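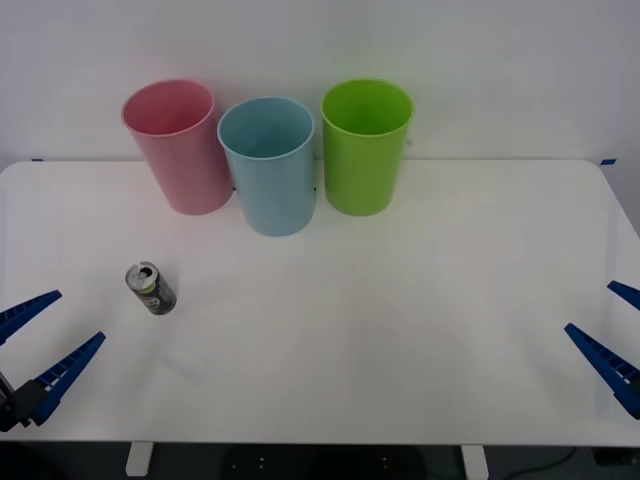 What changes when the arms come in

Mirjam Aerts runs the day shift at Drenier, a company that clears and resets tables for office cafeterias. She started there washing trays. Now she looks after the stations where pairs of robot arms learn to pick up cups and cans, and she trains the people who work with them.

I asked her first what the job looks like on a normal morning.

"Setting things out," she said. "Three cups at the back, pink, blue and green, and a can by itself in front. Then you let the arms have a go. You write down what happened, and you set it out again."

A full shift is 90 rounds. Aerts says new staff expect that to be dull, and some of them find it is. Two people asked to go back to the dish room in the first month, and she moved them. The others stayed, and the pay grade is one step higher.

Cups are harder than they look, she told me. They are light, and a plastic one slides if a finger touches it before the other side is ready. A can is easier to grip but people care more about a spilled drink than a dropped cup. The fingers on her arms are blue plastic with slots along the inside. "Everybody calls them the ladders. I don't know who started it."

The company has 27 people on the floor, the same number as before the arms arrived in May. I asked whether that will last.

"I can't promise that. I asked my manager and he said there are no cuts planned this year. I passed on exactly that, and I didn't make it sound better."

What has changed already is the paperwork. Each round goes into a program called Clerkora, and for a while the staff were typing up notes on their breaks. Aerts complained, and logging time is now part of the shift. She also got the rounds per person lowered after several workers reported sore eyes.

Her own wrists are better than they were. In the dish room she lifted 500 trays on a busy day. She misses the talk, though. "In there you had four people around one sink. At a station it's you and the table."

She has asked for the next two stations to be set up side by side.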